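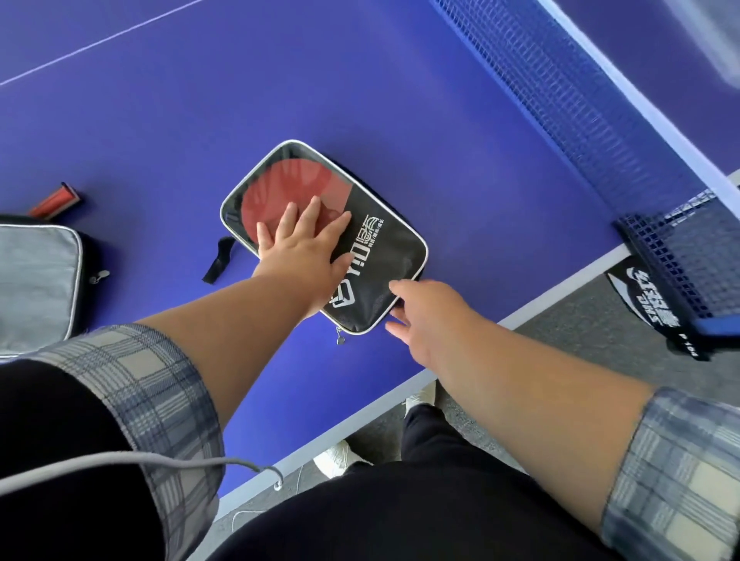

프라산스 생활체육실 탁구 공간 운영 중간보고

수신: 카라만리디스 지원사업 담당
제출: 룰트데일 주민회관 운영팀
대상 기간: 3월부터 8월까지

1. 사업 개요

본 사업은 룰트데일 주민회관 2층의 빈 회의실을 탁구 공간으로 바꾸고, 인근 주민이 예약 없이 이용할 수 있도록 개방하는 것을 내용으로 한다. 지원금은 탁구대와 네트 구입, 바닥 정비, 대여용 라켓과 보관 케이스 마련, 초급반 강사료에 쓰기로 계획하였다. 3월에 방을 비우고 4월에 바닥 공사를 마쳤으며, 개방은 5월 첫째 주에 시작하였다.

2. 시설 및 비품

탁구대는 모두 네 대를 들였다. 상판은 청보라색이고 네트는 파란색이다. 네트 지주는 탁구대 가장자리에 물리는 클램프식으로, 떼고 붙이는 데 공구가 필요 없다. 행사 때문에 방을 비워야 하는 날에는 네트를 먼저 떼어 선반에 올린 뒤 탁구대를 접어 벽 쪽으로 민다. 두 사람이 하면 한 대에 5분이 안 걸린다.

바닥은 당초 계획서에 탄성 바닥재로 적었으나 견적이 예산을 넘어 회색 카펫으로 변경하였다. 변경 건은 4월에 승인을 받았다. 공 튀는 소리가 아래층에 덜 울린다는 점은 좋으나, 발을 빠르게 옮길 때 걸린다는 의견이 상급자 쪽에서 여러 번 나왔다. 초급반에서는 같은 의견이 없었다. 카펫 이음매 두 곳이 6월에 들떠 시공 업체가 다시 붙였고, 비용은 청구되지 않았다.

라켓은 지퍼로 여닫는 검은색 케이스에 하나씩 넣어 관리한다. 앞면 위쪽이 투명 창으로 되어 있어 열지 않고도 안에 라켓이 들었는지 확인할 수 있다. 개방 초기에는 라켓을 상자 하나에 모아 두었는데, 러버 가장자리가 서로 긁혀 5월 한 달 사이에 여러 자루를 손봐야 했다. 케이스를 쓰기 시작한 6월 이후에는 같은 이유로 수리한 건이 없다. 지퍼 손잡이가 떨어진 케이스가 나왔으나 클립을 달아 계속 쓰고 있다.

대여와 반납은 방 입구의 장부로 한다. 이용자가 케이스째 가져가고, 반납할 때도 케이스에 넣어 돌려준다. 라켓만 두고 가는 경우가 아직 있어 장부 옆에 안내문을 붙였다.

3. 이용 현황

5월부터 8월까지 장부에 적힌 이용은 2352건이다. 한 사람이 하루에 여러 번 드나든 경우는 한 건으로 적었다. 장부를 적지 않고 들어가는 이용자가 있으므로 실제 이용은 이보다 많을 것으로 보나, 보고에는 장부 수치만 사용한다.

시간대로는 오후 7시 이후가 가장 붐빈다. 이 시간에는 탁구대 한 대당 30분 이용을 원칙으로 하고, 대기자가 없으면 계속 쓸 수 있게 하였다. 오전에는 이용이 적어 7월부터 인근 경로당 모임에 두 대를 먼저 배정하였다. 방학 중에는 오후 2시에서 5시 사이 초등학생과 중학생 이용이 늘었다.

4. 초급반 운영

초급반은 6월에 시작하였고 등록 인원은 28명이다. 수업은 한 번에 90분이며, 라켓 쥐는 법과 포핸드, 백핸드 기본 동작, 서브 순으로 진행한다. 수업 첫머리에 라켓과 케이스 다루는 법을 짧게 안내한다. 러버 면을 맨손으로 문지르지 않을 것, 젖은 수건과 함께 넣지 않을 것, 탁구대 위에 물병을 올리지 않을 것이 주된 내용이다.

7월 중순 냉방기 고장으로 수업을 두 번 쉬었고, 8월에 모두 보강하였다. 중도에 그만둔 수강생은 대부분 근무 시간이 바뀌었다고 답하였다. 하반기에는 저녁반을 하나 더 열어 달라는 요청이 있어 강사와 협의 중이다.

5. 예산 집행

시설비는 집행을 마쳤다. 비품비는 라켓 케이스를 추가로 사면서 계획보다 늘었고, 늘어난 금액은 홍보물 인쇄비에서 옮겨 썼다. 홍보물은 회관 복사기로 직접 만들어 게시판과 버스 정류장 두 곳에 붙였다. 강사료는 매월 말 지급하고 있으며 밀린 것은 없다. 영수증과 항목별 집행표는 별도 파일로 제출한다.

6. 문제점과 조치

첫째, 공 분실이 많다. 벽과 탁구대 사이 간격이 좁은 쪽에서 공이 보관장 뒤로 굴러 들어간다. 보관장 아래에 막음판을 대었고, 이후 보충량이 줄었다.

둘째, 조명이 창가 쪽 탁구대에서 어둡다. 키덴트에 등기구 추가 견적을 요청하였으며 9월 중 받을 예정이다. 금액에 따라 하반기 예산에서 처리할지, 별도 신청을 할지 정하겠다.

셋째, 네트 높이가 자주 흐트러진다. 클램프를 덜 조인 채 쓰는 경우가 있어, 매일 개방 전 담당 직원이 네 대를 모두 점검하고 기록하도록 하였다.

7. 하반기 계획

9월에 초급반 2기를 모집한다. 10월에는 이용자끼리 하는 작은 복식 대회를 열고, 진행에 필요한 점수판은 회관에 있는 것을 쓴다. 11월에는 라켓 러버 상태를 전부 확인하여 교체 대상을 정한다. 카펫에 대한 의견은 설문으로 다시 받아 최종보고에 결과를 싣겠다.

조명 공사를 하게 될 경우 사흘 정도 방을 닫아야 하므로 일정이 정해지는 대로 알리겠다.

룰트데일 주민회관 운영팀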